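# Unit 5: Laying a Single Place
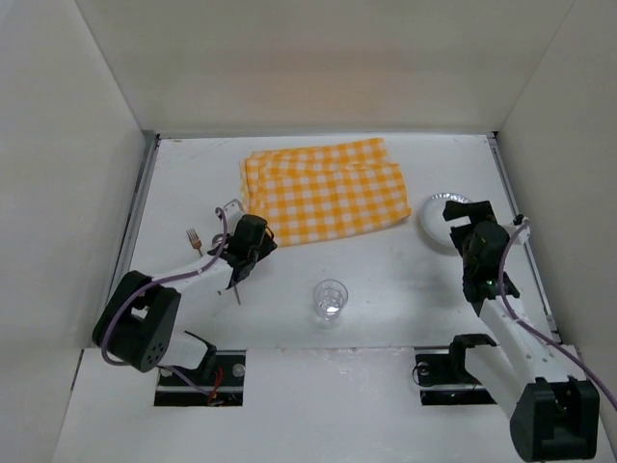 *Fig. 1. Cloth, fork, plate and cup, before laying.*

Notes for the Nordale evening course in household and small-venue service. Read them before the practical. The session starts at 6.30 and we shall not be going over them aloud.

Most handbooks on table setting give you a diagram and expect you to copy it. I have taught from several and I have my doubts about all of them. The diagrams agree with each other on a few points, disagree on the rest, and seldom admit that anyone ever did it another way. This unit asks you to lay one place with four things, and to be able to say which of your choices you could defend to a customer and which you simply picked up from somewhere.

## 5.1 The four things

For the written part we work from Fig. 1: a yellow-and-white gingham cloth, folded; a metal fork; a small round white plate with a crimped rim; a clear plastic cup. There is no knife and no spoon in the exercise. Last June two people added a knife in their drawings out of habit and then wrote half a page on where it should go. Leave it out.

Note how they lie at the start. The fork is already to the left of the cloth with its tines towards the back. The plate is over to the right and the cup stands in front of the cloth. Someone who has read the usual handbook will say the fork is "correct" and the other things are "wrong". I would ask: correct in relation to what? Until you have decided where the diner sits and where the plate goes, the fork isn't to the left of anything that matters.

## 5.2 Decide the seat first

Take the near side of the table as the diner's side unless your sheet says otherwise. Everything else hangs on this, and it is the step people skip.

In the practical, stand where the diner will sit. Don't lay from the opposite side and don't lay from the corner. Darren Bramwell, who taught this unit before me, allowed laying from the opposite side "once you are experienced". I have marked enough mirror-image places by experienced people to have dropped that.

## 5.3 The cloth

Gingham is the awkward item. A folded check cloth may be a napkin or it may be a small tablecloth, and you can't always tell which until you open it. The two call for quite different treatment:

- If it is a napkin, it stays folded and goes to the left of the plate or on it.
- If it is a tablecloth, it goes down before anything else, and the other things have to be moved off first.

For the written part, state which you have assumed, in one line, and carry on. You lose nothing for either choice. You do lose marks for changing your mind halfway, so that the fork ends up underneath.

A word on folding. The cloth in the figure is a rough rectangle and its edges are slightly uneven. The old Barport notes, which some of you will have been given by friends, say that a check cloth should be folded "along the check" so that the lines run true. This sounds sensible. Try it. Many cheap checks are printed slightly off the weave, and if you follow the printed line the cloth twists; if you follow the weave the pattern looks crooked though the fold is sound. Pick one and accept the other fault. My own preference is for the weave, and Sieglinde Rieger, who marks the second group, prefers the print. You will not be penalised by either of us for the other's view. We have shaken hands on it.

Press the fold with the flat of the hand, working from the middle outwards. Ironing is a separate unit.

## 5.4 The plate

Centre of the place, a thumb's width in from the edge of the table. That measurement is in nearly every handbook and I have never found a reason given for it. Thumbs differ. What you want is a plate that won't be caught by a sleeve and doesn't make the diner lean, and a thumb happens to do for most people. With a small plate you may bring it in a little further.

Pick it up by the rim with the thumb along the edge, not over it. A crimped rim gives a better hold than a plain one but it also holds crumbs and dried sauce in the folds, so look along it before you set it down. The claim in the Tymoshchuk handbook that fluted plates "should be turned so that a flute faces the guest" can be ignored. I have yet to meet the guest who noticed.

## 5.5 The fork

Left of the plate, tines up, that is to say with the points curving away from the table, handle end level with the lower edge of the plate. Keep a finger's gap between fork and plate.

Two arguments are usually made for the left side. The first is that the knife goes on the right, which tells us nothing when there isn't one. The second is tradition. With a fork alone, plenty of people will pick it up in the right hand at once, and one could make a fair case for laying it there. In Henk Goossens's canteen they tried it on the right for a while with cake plates and had no complaints, though he is the first to say that nobody was asked either. For this course: left. I want you to know it's a convention and follow it anyway.

Handle it by the neck or the handle. Never by the tines, including when you are only shifting it a little.

## 5.6 The cup

Above the plate and to the right, within reach, clear of the elbow. Plastic cups are light, so set them last. A cup put down early gets knocked by the cuff when you reach over for the cloth.

Hold it low down. Fingers inside the top to carry several at once is quick, common and a straight fail.

Check a clear cup against the light, but don't be too ready to condemn it. Overhead lamps throw a bright spot in the bottom of a clear cup which gets reported as a smear time and again. Tilt it. If the mark moves with the light, it's the light.

## 5.7 Order of work

The order I should like you to use in the practical:

1. Settle the seat.
2. Decide what the cloth is. If it is a tablecloth, clear the table and spread it.
3. Plate.
4. Fork, measured off the plate.
5. Napkin, if that is what you decided.
6. Cup.
7. Step back to where the diner's chair would be and look.

Alcides Lozano puts the napkin down before the fork and his places are as neat as mine. If you can do it his way without the fork drifting outwards, do.

## 5.8 On timing

You may have read that a trained person lays a single place in so many seconds. I don't trust any such figure that comes without a list of what was laid. There is no time limit in the practical beyond the session itself. Elif Naz Ateş will be in the room with the attendance sheet and has been told not to hurry you.

## 5.9 Written task

One side of paper, handwriting is fine.

Draw the finished place from above, with the diner's edge at the bottom of the page. Label the four things. Under the drawing write which of your placings rest on convenience, which on safety and cleanliness, and which on custom alone. If you think a placing rests on more than one, say so, but don't spread everything across all three to be safe. I can tell.

Then pick one piece of advice from any handbook, website or relative, and test it at your own table over several meals. Report what happened, including if nothing did. "It looked nicer" is an opinion and may be given as one.

Hand in at the start of the next session, in the tray outside room 108.

## Reading

The Podura booklet, pages 5 to 12, for the drawings only. The text beside them on the "language of the napkin" has no source for any of it.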